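Vanonum Study Path Survey
Data card and README, second release

Summary

This data set holds survey answers from people who finished a two-year computing program and were asked how they picked it. It covers what subject they first planned to study, who or what changed the plan, and what job they held at the time of the survey. The files are meant for school counselors, course planners, and students of education. They are small enough to open in any spreadsheet program.

The survey was written by Rin Mizuno and Haruto Tsuji. Mio Oshima cleaned the answers and wrote the scripts. Questions about the files go to Kimie Kinoshita at the Westdale office.

Contents

answers.csv: one row per person, 22 columns
codes.csv: the list of answer codes and what each one stands for
free_text.csv: written answers, with names of people and schools removed
clean.py: the script that turns the raw export into answers.csv
CHANGES.txt: list of changes between releases

All files are UTF-8 with Unix line endings. The separator is a comma. Text fields are quoted, number fields are not. An empty field means the question was shown and skipped. The code NA means the question was never shown to that person, usually as a result of an earlier answer. Treating the two as the same will give wrong totals in columns 9 to 14.
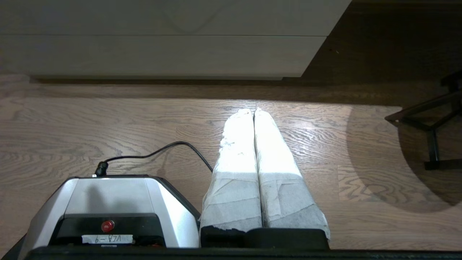

Columns that need care

first_choice holds the subject the person named as their first plan before applying. It was a free field in the paper version and a drop-down list in the web version. Paper answers were matched to the list by hand. Where no match was clear, the value is OTHER and the original wording is in free_text.csv under the same row number.

decided_when is a school year, not an age. People who changed schools sometimes gave the year at the old school. These rows have a 1 in the flag_year column.

job_now uses a short list of job groups. "Support" includes help desk and on-site repair. "Software" includes testing. Web design was moved from "Software" to "Design" in this release, and the two releases should not be compared on this column without undoing that change.

sure_scale runs from 1 (not sure at all) to 5 (never thought of anything else). The web form showed the scale left to right and the paper form showed it top to bottom. We did not test for an effect.

Size and coverage

There are 58 rows. Of these, 53 are complete and the rest stop before the job section. Respondents came from two sites, Westdale and Sovcombe. The site is not given by row, as the groups are small and some people could be picked out. For the same reason, year of birth was dropped.

The sample is not random. People were reached through a mailing list for former students, so those who left the field are likely underrepresented. Do not use the data to estimate how many graduates stay in computing work. 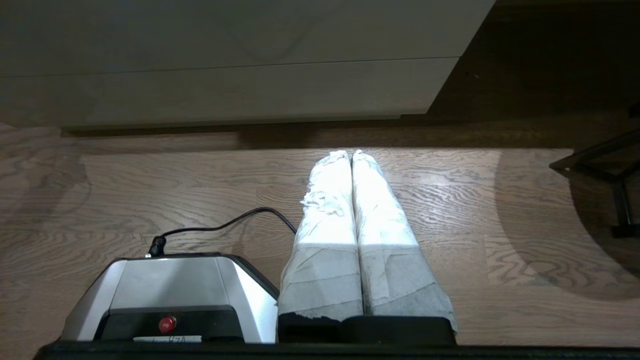
SOVCOMBE, Jul 22, 2020

Second release. Fixed a fault in clean.py that dropped the last row when the raw export had no final newline. Added flag_year. Moved web design as noted under job_now. Riku Ueda checked the paper forms again and corrected typing errors in first_choice; the affected row numbers are in CHANGES.txt.

Known problems

Accented letters in free_text.csv are wrong in a few rows. The damage was already in the raw export.

The question on family members in computing allowed more than one answer on paper and only one on the web. Column 17 keeps the first answer only.

Running the script

clean.py needs Python 3.6 or later and no other packages. Put the raw export in the same folder and run:

python3 clean.py raw.csv answers.csv

The script stops with an error if it meets a code that is missing from codes.csv. Add the code there and run it again. The raw export is not part of this release. Requests for it are handled case by case, and the Mbwambo review form must be sent with the request.

Planned

A third release is planned for August, with the question wording from both forms added as plain text.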